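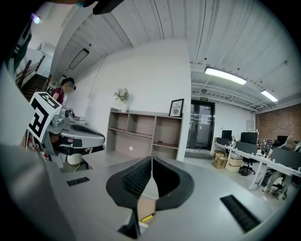

Soft Fingers, Hard Numbers: Two Hand-Held Grippers Compared

Fodell and Ruvon both sell hand-held grippers for recording manipulation data, and on paper they are hard to tell apart. We ran the pair for 4 days at the Worley office, with two operators on the floor at once and fiducial tracking on.

The curved black pads have ribbed inner faces and come to a point, which suits thin items. Ribbing helps with pens and cable ends. It does less for flat card, where the tips tend to slide before they close.

Each tool completed 170 pick attempts from the Mahmoud object set. The Fodell finished 154 without a drop. The Ruvon finished fewer, and most of its losses came in the last part of each session, when trigger travel had drifted and needed a reset.

Tracking was the larger problem. Overhead fluorescent panels put glare on a printed marker once it tilts far enough, and pose estimates jumped. A matte print cured most of it. Glass doors behind the operator remained a nuisance - we turned the work area to face the brick wall.

Pads on both tools are rated for 2000 cycles. We did not reach that figure.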